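Povine Woven Straw Bed Mat

I started carrying these mats because I wanted one for my own bed. My bedroom sits right under the roof, and by the middle of July the sheets feel like they've been ironed with me in them. A friend lent me a straw mat for a week and I didn't want to give it back (I did, eventually, with a jar of peaches by way of apology). So I went looking for a good one, ordered far too many samples, slept on all of them, and the Povine is the one I kept.

It's a long, bed-length sleeping mat, woven by hand in a small workshop in Neves and finished with a cloth border sewn down both long sides. You lay it right on top of your sheet and sleep on it. No straps, no elastic corners, no pad underneath. The weave lets air move under you, and your skin doesn't stick to it the way it does to cotton on a muggy night.

People always ask me if it's scratchy. The first couple of nights you notice it, I won't lie. It has a texture, and if you sleep face down you may wake up with a pattern on your cheek! After that it softens up and you quit thinking about it. If you have very tender skin, put a thin top sheet over the mat and you'll still get most of the cool. My sister does it that way all summer.

What you get

One Povine mat, rolled, in a cotton storage bag with a drawstring. Sizes are single and wide single. For a double bed most folks buy two singles and lay them side by side, and I like that better than one giant mat anyway, because you can shake one out without waking the other person.

Price is $60 for the single and $118 for a pair. I've sold 2,318 of them so far out of what used to be my dining room, and I still roll every one myself before it ships.

The straw

Fresh mats smell like a hayloft. I love it, my neighbor can't stand it, and it fades in a week or two if you air the mat by an open window first. The color starts out a little greenish on some batches and goes golden with time. Every batch is different, so if you're ordering two for the same bed, order them together and I'll pick a pair that match.

If you've bought the Storkomow mat from me before, this one is a tighter braid and lies flatter. The Storkomow is still the one I'd take camping. It's cheaper, it's lighter, and I don't cry when somebody drops a sandwich on it.

Laying it out

Unroll it with the curl facing down and leave it overnight if you can. The ends want to pop up at first, so stick a heavy book on each one. Smooth your sheet before the mat goes on, or you'll feel every wrinkle come morning.

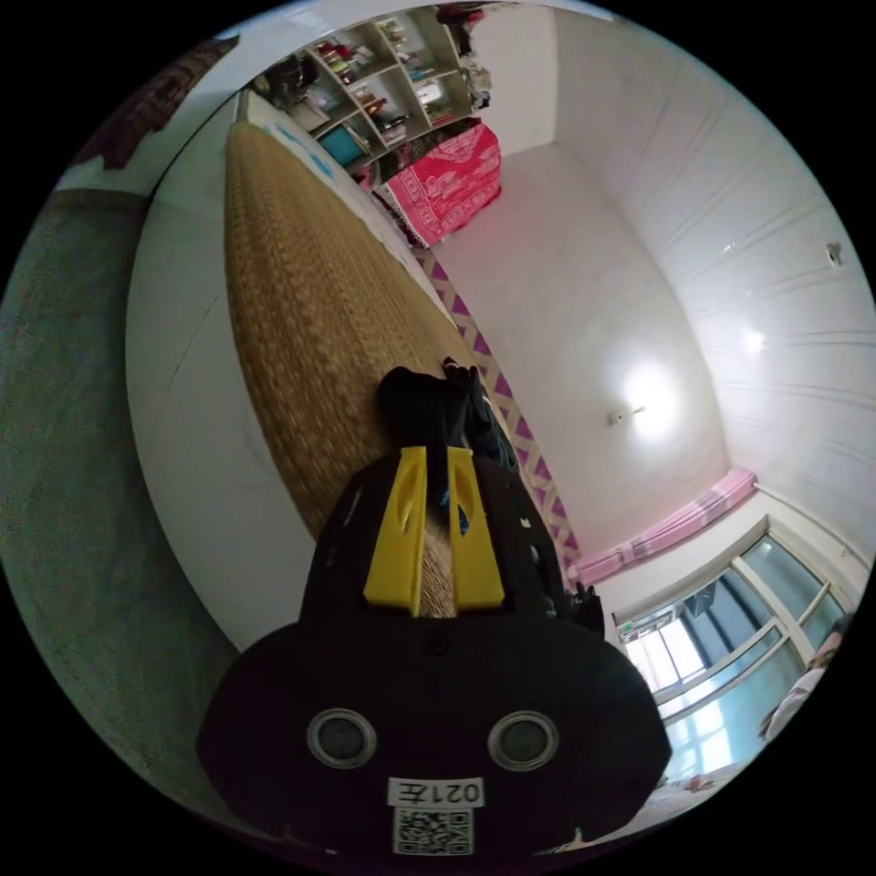
Bedding colors are where I get carried away, I'm afraid. Straw goes with pretty much everything, and I've quit trying to be tasteful. A golden-tan mat over a white sheet looks cool before you even lie down, and then a strip of purple and white triangles along the edge and a pink patterned blanket on top of it all make me happy every time I walk past. If you like things calmer, go with plain white or a faded blue. Just keep the blanket light, whatever color it is, so it doesn't drag the mat around when you kick it off in the night.

Keeping it nice

Wipe it down with a damp cloth once a week and let it dry flat, out of strong sun. Please don't put it in the washing machine. I did that with one of my samples and spent the evening picking straw out of the drum. Crumbs and dust come out with a good shake over the porch rail, or with a vacuum on low if you go along the braid and not across it. For spills, blot right away and dab with a little white vinegar in water.

When the nights turn cool (October, where I live) roll it loosely, never fold it, and put it away bone dry. A folded mat cracks along the crease and there's no fixing that. The cotton bag is fine for storage, plastic isn't.

Shipping and returns

I ship through Trernadus, and the box is long and skinny, so tell me if your mailroom is fussy about that. This year's order from the workshop is 400 mats, and once they're gone I'm out until spring. You've got a month to try yours. If you can't get used to it, roll it up, send it back in the same box and I'll refund the mat. Return postage is on you, sorry, it's a big box!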